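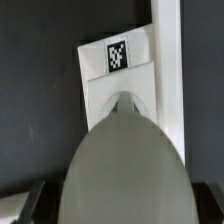
Kallirari Matt Table Paint, Black

A hard-wearing water-based paint for desks, worktables, shelves and display stands. It dries to a flat black with very little shine and needs no varnish on top.

Tin size: 1000 ml
Coats: 3
Clean up: warm water and soap
Product code: 1475

Preparing the surface

Wash the table with sugar soap and let it dry. Sand lightly along the grain and wipe off the dust. Old gloss paint should be keyed well or the first coat will drag. Bare softwood needs a primer, and we suggest Dritum Grey. 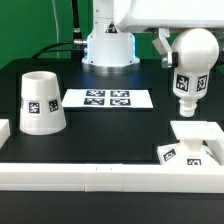
Black goes with most wall colours, though it looks heavier in a small room than it does on the tin. Go by the largest area of colour behind the table. A bright green wall like this one stands up well to a black top, and pale greys also work. Matt black will still pick up a tint from a strong light nearby, as with the faint blue on the table here, so try a sample board in place first.

Stir well before each coat and leave 30 minutes between coats. Use a foam roller for the top and a small brush for the edges.

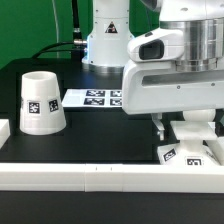

Leave the finished table overnight before putting anything on it. Heavy items should wait a week. White pieces show up best against the matt finish, such as the tapered cup and the flat card here, and many of our shop customers buy it for display tables. Dust shows too. Wipe with a damp cloth and avoid cream cleaners.

For trade orders, ask for Fathima Bandara at the counter before noon.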